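Reading time: 2 minutes

Print this page | E-mail this page

The Zernside digital piano, six months on

I bought the Zernside in June to replace an upright that would no longer hold its tuning. It cost 715 pounds with the stand and a single pedal. I play mostly Schubert and some Chopin, after work and often late, so headphones mattered more to me than the speakers.

The action

The keys are properly weighted and the bass is heavier than the treble, as it should be. Repeated notes are its weak point. In the Schubert Impromptus I manage well enough, but anything fast on one key starts to drop notes. My teacher, Thongchai Thaweesak, tried it for an evening and thought the soft playing better than that of the Pollcombe he uses for lessons.
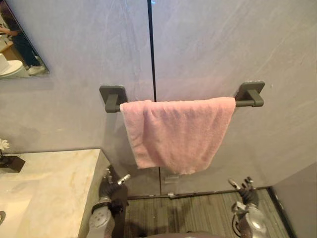

Sound and pedal

There are 12 voices and I use two of them. The main grand is warm in the middle and a little thin at the top. Half-pedalling works, though the pedal supplied slides about on a hard floor – I put a rubber mat under it in the first week. Through headphones the sound is clear, with no hiss. The speakers are fine for practice and too small for a Brahms chord.

Would I buy it again?

Yes, at this price. A Nolerbridge with a wooden action was 2219 pounds in the same shop, and it was better, but I could not justify the difference. The stand needs its bolts tightening every month or so. The music rest is too shallow for a thick volume of sonatas.

This site uses cookies. By continuing to read you accept our cookie policy.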